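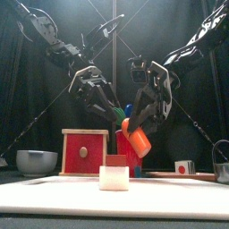 My sister thinks I should quit sourdough and just buy the stuff from Harneck like everyone else on our street. She said it on the phone last night, while I was standing there with dough up to my wrists and the phone wedged in my neck. Four loaves of bread you can't slice, she said. Five, but I didn't correct her.

So. Bread update. Typing this fast before the next fold.

Loaf five was another brick. Nice crust though! Really good crust, dark, crackly, sang a little when it came out. Then I cut it and the middle was all gummy with one huge tunnel under the top, big enough to lose a spoon of jam in. Which I did. Ate it anyway. Toasted twice it's fine.

I've been going back over my notes (back of an electric bill, very scientific) and I think the problem is the kitchen. It's cold in there. We moved to Skurnulstead in the spring and the kitchen is on the north side, stone floor, one window that doesn't shut all the way. The recipe says let it rise on the counter for four hours. Whose counter?? Mine would need eight. In the old apartment I could leave a bowl on top of the fridge and it would be climbing out by lunch. Here it just sits.

Tried the oven with the light on. Works, sort of, except I forgot it was in there and started preheating for a lasagna. Lost that batch and a perfectly good dish towel. Lasagna was ok.

Then there's flour. I'd been using the cheap bag from the corner store and last week I finally gave in and got the Mahlangu bread flour, the one in the brown sack. It drinks water like crazy. My usual 300 grams of water to 400 of flour made a sticky mess with the old stuff, and with this it was almost stiff. Had to add more. Didn't write down how much more. I know, I know.

But it felt different. Stretchy, kind of silky - you can pull a piece up and it goes on and on before it rips. First time I've seen that. I did the folds every half hour like your supposed to, and by the third one it was holding a shape and not just puddling back out to the sides of the bowl.

The starter is the other thing. Mine is old, I've had it through two moves, and I've been feeding it whenever I remember. So not much. I read through a long thread on the Wimoma board where people were arguing over feeding once a day or twice, and it got pretty heated for a thread on flour paste, but the advice I took away was to feed it at night and again in the morning and don't bake till it doubles. Mine was going up maybe a third and I was calling it good. Yeah. That would do it.

Three days of that now and it smells better. Less nail polish, more yogurt. Went over the top of the jar this morning and glued itself to the shelf.

Things I'm changing for loaf six:

- starter fed twice a day, no cheating
- longer rise, go by the dough and ignore the clock
- write down the water!!
- wait till it's cool to cut it (I have never once managed this)

Also thinking about a smaller loaf. These giant ones take forever to bake through and there's only so much brick two people can eat. Have been giving the ends to my neighbor's chickens, who are not picky.

If loaf six fails I'll go to Harneck and buy one, and I'll tell my sister it's mine. She only visits in May anyway. Their rye is really good, to be fair. Bit sour, lots of seeds.

Timer's going. Fold number two, then pick up milk, then fold number three if I'm back in time. Will post how it comes out, probly tomorrow evening if I'm not asleep on the counter next to it.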